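Clirham Block Stacking Notes
README for the shared folder, revised in August

Welcome, and thank you for taking the time to read this before diving in. The folder holds 238 short recordings of small coloured blocks being stacked on a plain white tabletop, along with the notes we kept as we went. Stacking sounds like the simplest thing in the world, and we have grown very fond of how much there is to notice in it.

Most of the recordings use three blocks. We tried taller towers early on, and those are kept in a folder called "tall" - please treat them as extras, as the notes for them are rather patchy. Each recording has a matching text file giving the colours from bottom to top, in lower case, with commas between them.
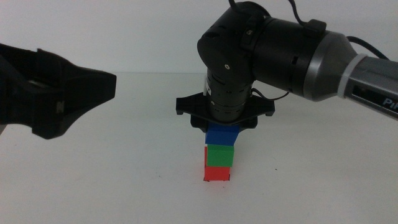

Ekrem Dursun asks that anyone adding new stacks write the colours down before the blocks go back in the tin, as 81 of the older notes had to be filled in from memory and he would rather not do that again. Those 81 carry the word "recalled" on their first line.

Colour names are kept plain: red, blue, green, yellow. If you find a mistake, do write to Zamfira Preda, who keeps the master list and is always pleased to hear from people. Corrections go in at the end of each month.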